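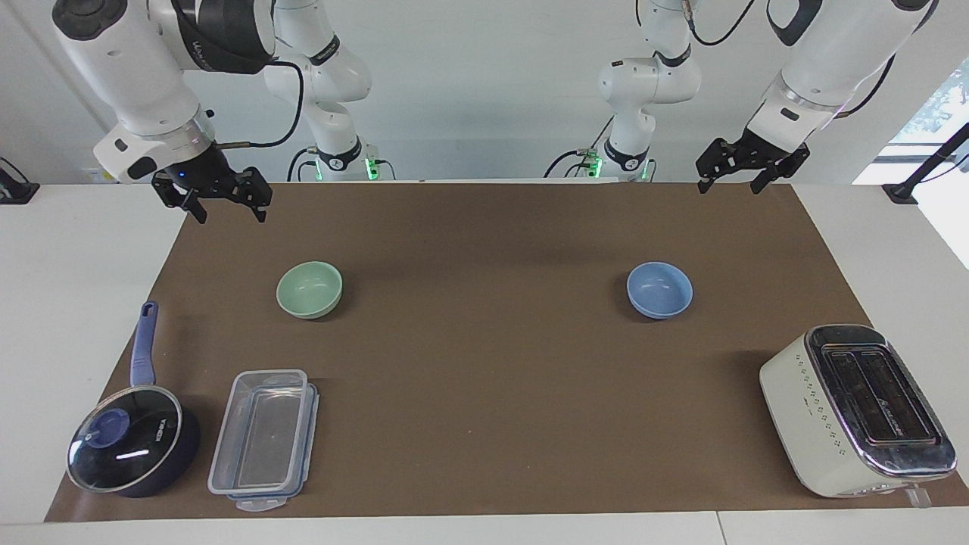
I clean my toaster every 3 weeks or so, and it takes me 8 minutes, tops. First, pull the plug and let it cool all the way down. Carry it to the sink, flip it over and give it a few good shakes (so many crumbs!). Slide out the tray if yours has one and wash it in warm soapy water.
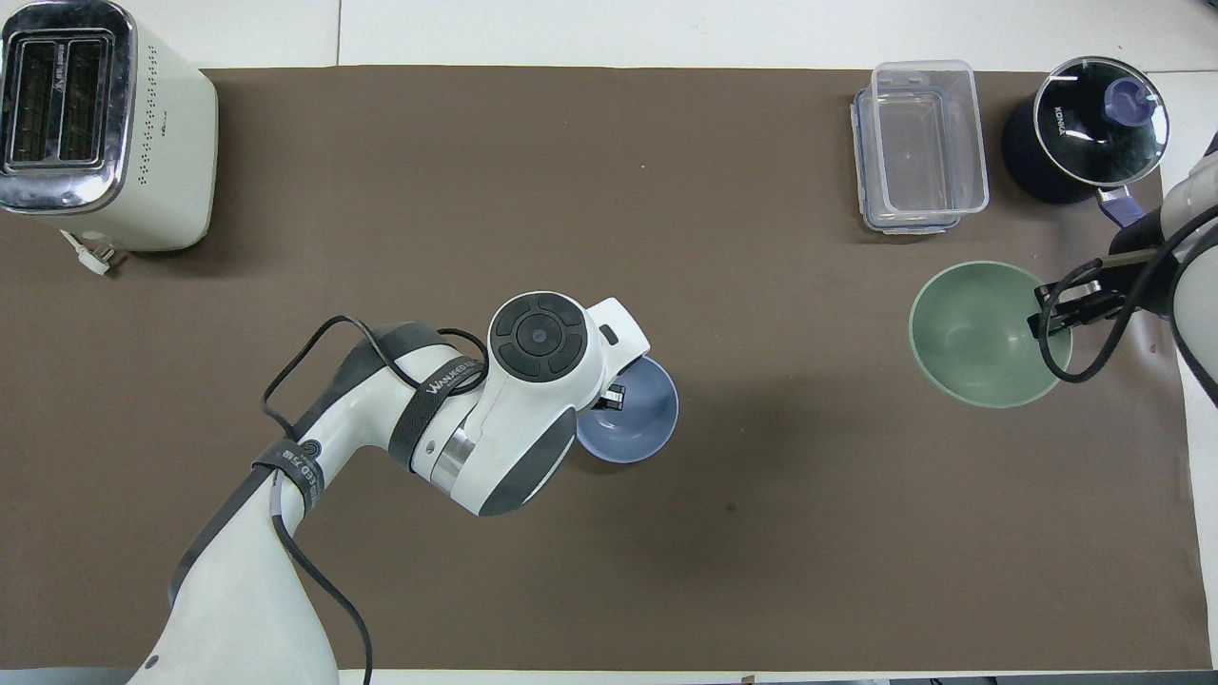
Page last changed: Saturday, July 3, 2021

Now go down into the slots with a dry pastry brush, then wipe the outside with a damp cloth. Let everything dry before you plug it back in.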